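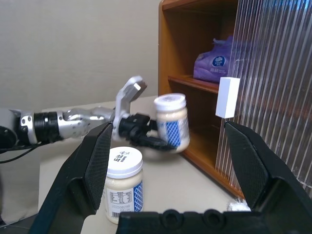 Two arms on the shelf bench: what it changed for our shift
Stavel Floor Talk > Automation > General

Olga Quintela
Original post
I work in small-order packing at Jolitz. In June they set up a two-arm station next to our line for the glass jars and the other things that go on and off a shelf. One arm holds the jar, the other has its fingers open close by. That is the part of my job I did for years, so I wanted to write down what it has been like before I forget the details.

Nobody on my shift was laid off. We were told that on the first day and so far it has been true. What changed is what we do. There used to be two of us at that bench and now there is one person who watches, clears things when the arms stop, and enters a reason code on the tablet. Last month the station logged 3,633 handled items and 884 stops that needed a person. Those are the numbers on the board by the time clock. Most stops are short. You move the jar back to where it was supposed to be and press resume.

My back feels better. My head is more tired at the end of the day. Anyone else in the same spot?

Leonilde Figueiredo
Reply
Same at Rebelo, except ours is one arm and it does cartons. The tired head is real. When I packed by hand I could think about dinner. Now I have to look at the thing all the time, and if I look away that's when it stops.

What are you being paid for it? We got a new job title and no raise.

Olga Quintela
Reply
Same rate as before. There is a "station operator" grade but you need the four-day course from Plavex to get it, and they have only sent the leads so far.

Albertina Antunes
Reply
That's backward. The people clearing the stops should be the first ones on the course. I would bring it up with your lead in writing so there is a record.

I also don't think 884 stops is "most are short, no big deal." That's close to one in four. If I had to fix one in four boxes somebody packed, there would be a meeting.

Inês Patrício
Reply
I'll disagree with Albertina a little. I'm a lead and I've been through two of these installs. The first couple of months are always full of stops. Ours went from 1,022 in the first month down to where I don't check the board anymore. A lot of it was us changing small things. We stopped leaving odds and ends on the table and we put the shelf back in the same spot every morning.

On pay I agree with everybody. If it's a different job, write it down as a different job.

Olga Quintela
Reply
The table is a fair point. We do have other things on it besides what's on the shelf. The bench was shared before the arms came and people still treat it like a shared bench. I asked if we could tape off the area and was told to wait until Plavex comes back.

The other thing we deal with is the clear plastic at the front corner of the shelf. I keep my eye on it because that is where I would bump my own hand. My lead says the arms have enough room. I have used the reason code for "contact with shelf" more than any other one, so I'm not sure about that.

Adding one from while the gripper was on the move, with the shelf on the left and the table in front of it.
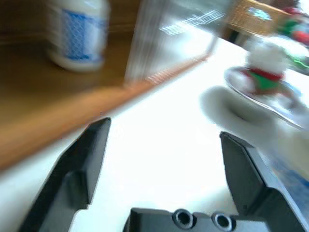

Ilídio Vieira
Reply
Don't wait for the vendor to tape off a bench. We did ours on a coffee break and told the supervisor after. If the reason codes point at the shelf, print them out and hand them over. That got our layout changed in a week, and complaining out loud for two months had not.

I'm less worried than most people here about the job going away. What bothers me is that new hires never learn to pack by hand now. When our station was down for a whole afternoon, two of us could do the work and the rest stood there.

Leonilde Figueiredo
Reply
We have that too. I asked for one hand-packing shift a month for everyone and they said it would hurt the numbers.

Inês Patrício
Reply
We do it every other week. It does hurt the numbers a bit. It hurts less than an afternoon with people standing around.

Albertina Antunes
Reply
Olga, do they rotate you or are you on the station the full shift?

Olga Quintela
Reply
Full shift. I asked for two hours on and two off and they are "looking at it." I'm printing the codes tonight and I'll ask about the course at the same time. Will post what they say.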